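What Red Does to a Lunch Line
Project report by Nouhaila Slaoui
Partners: Moataz Bennani and Leonardo Sorrentino

Why I picked this
I eat in the Fesetport school cafeteria every day, and I kept noticing that the fruit bowl by the register stayed full while the chips vanished! So I wanted to know if color had anything to do with it. Red things on a pale wooden table jump right out at you, and I figured a sign might work the same way.
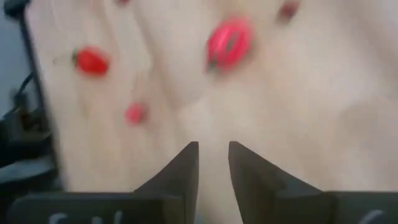

What we did
We made two signs for the fruit bowl, one red and one gray, same words on both (Moataz did the lettering, mine is terrible). Each sign stayed up for 2 weeks in April. Leonardo wrote down how many pieces of fruit were gone after lunch, and we ended up with 960 for the whole project.

The big fake strawberry lying on its side is the kind of red I was after, bright on top and deeper underneath, but our poster paint came out closer to brick. 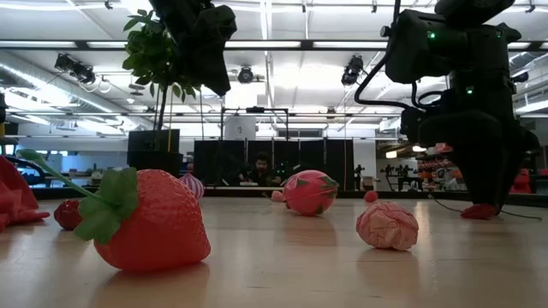

Anyway, the red sign beat the gray one by 141 pieces, which made me really happy until Ms. Farouk asked what else was on the menu. Pizza, it was pizza, a lot more in the gray weeks. People skip fruit on pizza days, so I can't say the sign did it all. I'd run it again with the same menu both times, and maybe try green too.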